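# Table folding (laundry)

**Table folding** is the practice of folding clean clothes and household cloth on a flat, raised surface, most often a kitchen or dining table, as opposed to on a bed, a lap, the floor, or in the air.

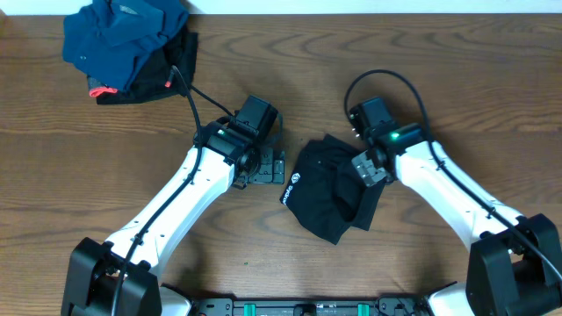
Does folding on a table keep clothes from wrinkling?

Only to a small degree. A hard surface lets the folder smooth a garment by hand before the first crease goes in, and that removes the larger ripples. Wrinkles set in the dryer or in a crowded basket mostly stay put, and a folded shirt picks up new lines wherever it is folded. Claims that a table "replaces ironing" come largely from people selling tables, boards, or courses.

## Terms

Household writing uses the words loosely. In this article a *pile* is a mass of unfolded laundry, a *stack* is a set of folded pieces placed one on another, and the *working area* is the part of the table kept free for the piece being folded. A *fold line* is the place where the cloth turns over. A *crease* is the mark that may or may not be left there afterward. Guides often treat the last two as the same thing, which leads to a good deal of bad advice about "crease-free folding."

*Flat folding* produces a rectangle that lies on its largest face. *File folding*, also called upright folding, produces a smaller and thicker packet meant to stand on its edge in a drawer. Rolling is usually listed as a third kind, although it needs no table at all.

## History

Tables have been used for handling cloth for as long as there have been tables large enough, and attempts to name an inventor should be ignored. The date most often repeated in hobby literature is 1781, when a linen inventory from Geridside is supposed to have listed a "folding board" kept in the wash house. The inventory exists in a later copy. The entry reads only "board, long," and sits between a bench and two buckets. Manuela Pace, whose pamphlet *Cloth on the Table* is the fullest treatment of the Geridside papers, thinks it was a shelf.

Printed instructions for folding at home became common once store-bought shirts did. Early versions copied the way shops packed new shirts, with the sleeves turned behind and the tail brought up, and they assumed pins and a sheet of card. Most of the pins and card dropped out over time, but the order of folds stayed. It is still the one taught in many guides, even though it was designed to make a collar look good in a box.

The current interest in drawer arrangement brought the upright fold to a wide audience. Its supporters describe it as new. Pace reproduces a diagram from the Rantala household manual that shows practically the same fold applied to napkins.

## The surface

A table is better than a bed mainly in height and firmness. The cloth stays where it is put, the edges can be lined up by eye, and the folder doesn't have to bend as far. How much any of this matters depends on the load. For a few T-shirts the gain is slight.

Wood, laminate, stone, and glass all work. Very smooth finishes let thin synthetic fabrics slide, and rough or splintered wood can snag knits. Prominent grain has been recommended as a visual guide for keeping hems straight. This seems doubtful, as wavy grain is no straighter than the hem, and the table's own edge does the job better.

The surface should be clean and dry. Crumbs, cooking grease, and ring stains from cups transfer easily to pale cotton, and most kitchen tables carry at least one of these. Some people spread a sheet or towel first. This keeps the laundry clean but adds a layer that shifts and bunches under the hand, so part of the benefit of the hard surface is lost.

Minimum sizes are given with more confidence than they deserve. The Tultus guide asks for a clear space 200 centimeters long, a figure that rules out many kitchen tables. An adult T-shirt laid flat needs far less, and even a bath towel can be halved as it is put down. Only sheets and tablecloths really call for length, and those are commonly folded in the air by two people in any case.

## Usual procedure

Most accounts agree on the general course of the work:

1. The pile is set toward one corner or the far side, leaving the working area clear.
2. One piece is pulled out, turned right side out if needed, and laid flat.
3. It is smoothed from the middle toward the edges.
4. The sides or sleeves are folded in.
5. The piece is halved or folded in thirds from the hem.
6. It is moved to a stack.

Step 2 takes the most time in practice, particularly with long sleeves, fitted sheets, and anything that went through the wash inside out. Guides tend to pass over it in a sentence and spend several pages on step 4.

### T-shirts

The common flat fold lays the shirt face down, brings each side in toward the center line, turns the sleeves back, and then brings the hem up to the collar. The so-called quick fold, in which the shirt is pinched at two points, crossed over, and shaken out, can be learned in an afternoon. It works well on plain shirts of medium weight. On thin, stretched, or oversized shirts the result is often crooked, and the time saved goes into doing it again.

### Towels

Towels are folded in halves or in thirds. Thirds hide the side edges and suit narrow shelves. Arguments over which is correct have no basis beyond the width of the shelf.

### Trousers and jeans

One leg is laid over the other, the seat point is tucked in to square the shape, and the length is folded in two or three. Heavy denim resists a tight fold and tends to open up again in the stack.

### Fitted sheets

The standard method nests the four elastic corners inside one another and then squares the bundle on the table. A neat rectangle is possible. Whether it is worth the effort is another matter, since the sheet goes back on a bed where the folding cannot be seen.

### Small pieces

Washcloths, socks, and underwear are commonly left to the end. They can be folded on any surface of moderate size. Sock pairing is sorting work, and most authors treat it separately.

## Speed and claims of efficiency

Very few figures on household folding can be checked. The one quoted most often comes from Gualtiero Martinelli, who recorded his own family's laundry over one winter beginning in December and reported 3511 pieces folded, with an average saving of four seconds per piece at the table compared with the bed. The diary is careful work for what it is. It covers a single household, the same person did nearly all the folding, and the bed weeks came first, so that practice alone could explain the difference. Martinelli says as much in his own notes. Later articles that cite him generally leave the notes out.

Zumov, a maker of folding boards, advertises that its hinged plastic board handles "almost 400 shirts an hour." That is one shirt every nine seconds, including picking it up, laying it straight, working the three flaps, and setting it aside. The company has not said who did this or for how long. Boards do produce packets of even width, which is useful in shops. At home they must be stored somewhere, and they are of little help with anything that isn't a shirt.

Sorting the pile by type before folding is another frequent recommendation. It means handling every piece twice. People who dislike switching between folds may still prefer it.

## Effects on fabric

Folding does little harm to everyday cotton and synthetics. Wool sweaters are better folded than hung, as the weight of the knit can pull the shoulders out of shape. Linen shows fold lines clearly whatever surface is used. Long storage along the same fold can weaken old or brittle cloth, and for such pieces the usual advice is to refold along different lines from time to time or to roll them on a tube.

The belief that laundry must be folded while still warm from the dryer is partly sound. Warm cloth is easier to smooth, and removing it promptly keeps it from sitting crushed in the drum. There is no basis for the exact time limits given in some guides, which range from two minutes to half an hour.

## Posture

A table near hip height is often said to prevent back pain. It does reduce bending compared with a low bed. Standing for a long session on a hard floor brings complaints of its own, and ordinary dining tables are low for tall people. Some fold sitting down, which works for small pieces and poorly for sheets.

## Criticism

The main objection to table folding as a "method" is that there is hardly a method there. Much of the published advice amounts to using a clean flat surface and smoothing the cloth first. A second objection concerns the table itself: in small homes it is also the place for meals, homework, and mail, so stacks have to be carried off soon after they are made. Laundry left there overnight is liable to be pushed aside, leaned on, or knocked over, and then folded again.

Others question folding as such. Underwear, cleaning rags, and play clothes can go into a drawer or bin unfolded with no practical loss. Pace gives this view a chapter, and the revised Tultus guide gives it a footnote.

## See also

- Ironing
- Linen closet
- Clothes hanger
- Folding board
- Sock pairing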